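Zur Neuordnung der Hausbibliothek

Mit dem Beginn des Monats November ist die Neuordnung der Hausbibliothek in ihren zweiten Abschnitt eingetreten. Der Bestand umfasst nach der jüngsten Zählung 3.772 Bände. Vorgesehen waren beim Einzug höchstens 3.000, und die Regale im Flur sind entsprechend zweireihig belegt.

Die bisherige Aufstellung folgte dem Alphabet der Verfasser. Sie hat sich bei der Belletristik bewährt, bei den Reisebeschreibungen dagegen nicht. Wer ein Buch über eine bestimmte Landschaft sucht, kennt in der Regel den Namen des Verfassers nicht mehr. Die Reiseliteratur wird daher künftig nach Regionen aufgestellt, innerhalb der Region nach Erscheinungsjahr. Für Sammelbände über mehrere Länder ist eine eigene Abteilung am Ende des Regals eingerichtet worden - eine Notlösung, die im Frühjahr überprüft werden soll.

Ausgeschieden wurden im ersten Abschnitt 231 Bände. Es handelt sich überwiegend um Dubletten, veraltete Steuerratgeber und Taschenbücher mit gebrochenem Rücken. Die brauchbaren Stücke hat das Antiquariat Montoya übernommen, der Rest ging in die Altpapiersammlung. Ausdrücklich ausgenommen blieben Widmungsexemplare sowie die vollständige Reihe aus dem Verlag Drerkunov, deren Schutzumschläge leider durchweg verblichen sind.

Die Verzeichnung erfolgt weiterhin auf Karteikarten. Ein Versuch mit dem Katalogprogramm Flustitton wurde im Sommer nach kurzer Zeit eingestellt, da die Sortierung der Umlaute nicht zufriedenstellend zu regeln war. Die Karten tragen nun rechts oben die Signatur und darunter den Standort. Entliehene Bücher werden auf der Rückseite vermerkt, mit Namen und Monat der Ausleihe. Um Rückgabe der noch ausstehenden Bände bis zum Jahresende wird gebeten.

Offen ist die Unterbringung der großformatigen Kartenwerke. Das Planfach der Tischlerei Ullunent ist in der Tiefe zu knapp bemessen, und eine liegende Lagerung auf dem Schrank kommt wegen des Staubes nicht in Betracht.
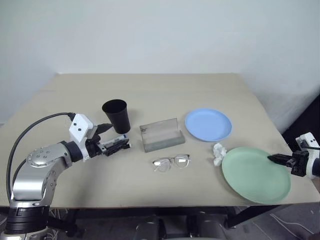

Tisch mit schwarzem Becher vor weißer Wand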